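Ticket: Enrollment lottery portal drops sibling preference on transfer applications
Product: Wostley School Choice
Status: Resolved
Opened by: Lamisi Mensah, Dogbe district enrollment office
Assigned to: Kofi Agbeko

3 comments · 2 watching

Lamisi Mensah, 9:10 am
Families applying to move between schools in the January round are losing their sibling preference. The box is checked when the parent submits, but the lottery preview shows "none." Applications from new students look fine. We have 3,256 applications in the round and can't run the draw until this is fixed.

Kofi Agbeko, 10:25 am
Reproduced on the test site. The transfer form saves the sibling's student ID in the old format, with 2 leading zeros. The lottery job compares it to the new format, finds no match and clears the preference. Please don't run the preview again for now. Each run overwrites the stored value.

Workaround if you need to correct a record today:
1. Open the application and choose Edit household.
2. Remove the sibling and add them again by name search.
3. Save, then check the History tab for "preference restored."

Iddrisu Eshun, 1:40 pm
Fix is in release 4. Affected records were rebuilt from the submission log. No parent has to reapply, and submission times are unchanged.

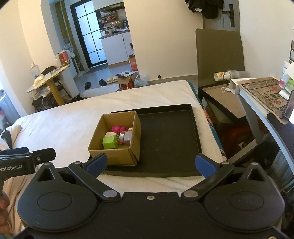 Gripper with open fingers over a cream-white sheet.

Lamisi Mensah, 3:05 pm
Checked our transfer list against the paper forms and the preferences match. Preview is correct. OK to close.

Closed by Kofi Agbeko

Related tickets
Address check rejects apartment numbers
Waitlist letters missing second language
Drastar roster import stops at 4,000 rows
Bus eligibility not updated after transfer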